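Chapter 4

Saying What You Want Sorted

Every September the robotics club at Fenport picks a first task for its new members, and every September the new members think it is beneath them. They joined to build something that walks, or throws, or at the very least makes a noise in the hallway. What they get is a tub of foam letters and some dinner plates. By the middle of October they would like the walking machine to be brought in after all, as it sounds easier.

The project is called Stokanix, after a misprint on an old sign-up sheet that everyone liked better than the real name. Its rules fit on an index card. Put the letters on the plates, by color. The club has been running it long enough to have a logbook, and the logbook has 794 entries, most of them in the handwriting of people who had expected to be done by lunch.

We will borrow Stokanix for this chapter and the next two. You met the arms themselves in Chapter 2 and learned to move them in Chapter 3, so you may feel that the hard part is behind you. Hold on to that feeling. It is pleasant, and it lasts until Section 4.2.

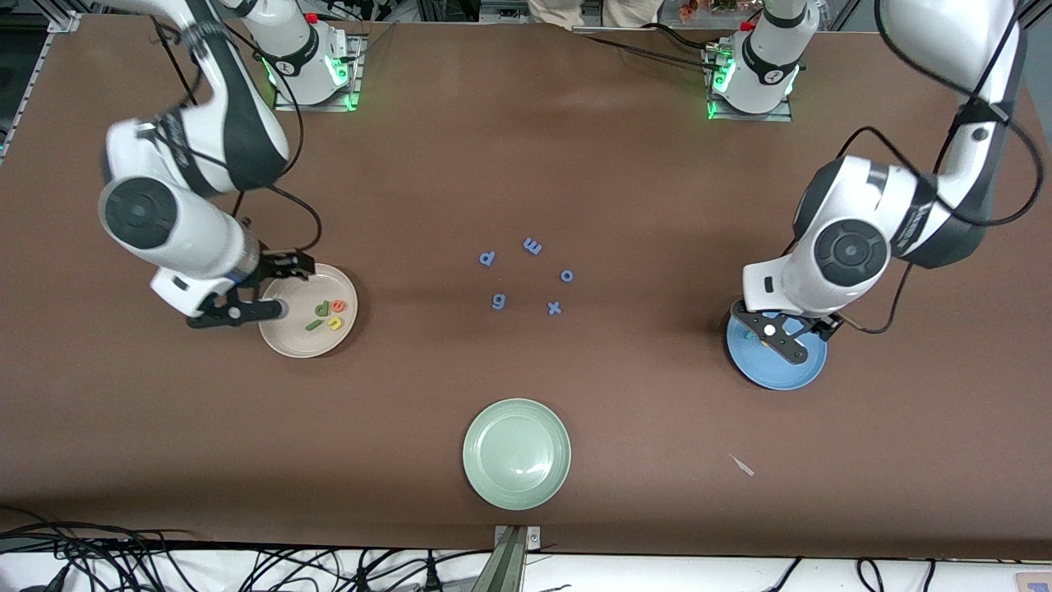
A task description is a promise about how things will stand when the work stops. That sounds grand, but all it means is that two people who have never spoken should be able to walk up to the table, read your description, and agree on whether the job is finished. Try it on the rule "put the letters on the plates, by color." The beige plate has green, orange and yellow letters on it together, and five blue ones are lying out in the middle of the table. Is the beige plate wrong? Perhaps the rule was that blue letters go somewhere special and everything else can share. Perhaps it was one color to a plate. And should the blue letters end up on the blue plate because it is blue, or is the sage one just as good? You cannot say, and neither can the arms, which have the better excuse.

Birdie Quintanilla, who coached the club through its first five seasons, used to make each new group write the rule down before anyone was allowed near the power switch. She then read the papers aloud in a flat voice and did exactly what they said. One year a paper said "place the letters on the correct plates." She stood there holding a letter g until the bell rang.

It was her habit, too, to ask about the words that nobody had thought were hard. "On" is a good one. A letter leaning against the rim with one foot on the table: is it on the plate? A letter sitting on top of another letter that is on the plate? The club argued over this for most of an afternoon and then took it to Escobedo, the regional meet, where it turned out that three other schools had argued about it too and had reached three other answers. The judges' answer was that any letter touching the table was off. This was met with groans, but at least everyone was groaning about the same thing.

4.1 Three Parts of a Task

We will write every task in this book in three parts.

The starting condition says what must be true before the arms move. It may be strict (each letter on its own taped mark) or loose (letters anywhere within reach, any way up). Loose is more impressive and also more work, a pattern you will meet again.

The goal condition says what must be true at the end. Notice that it does not say how to get there. Whether the left arm or the right arm carries the m is of no interest to the goal, however strongly your teammates may feel about it.

The limits say what must not happen along the way. The Stokanix limits are that the arms may not touch each other, may not push a plate off its spot, and may not take longer than 105 seconds. The time limit was added after a run in which the program was, strictly speaking, still trying when the building closed.

Beginners write long goals and forget the limits. The club's own records bear this out: of the first 79 failed runs, 13 met the goal perfectly and broke a limit that had never been written down. The students who ran them wanted these counted as successes. We leave it to you to decide how you would have voted, and ask only that you decide before you read Section 4.2, in which one of the runs was yours.

Related in this series
Chapter 3: Moving One Arm, Then Regretting the Second
Chapter 5: Who Picks Up What
Chapter 6: Keeping a Logbook Other People Can Read
Worksheet 4A: Rewrite the Rule
Sostevier Workshop Notes: Grippers and Small Soft Objects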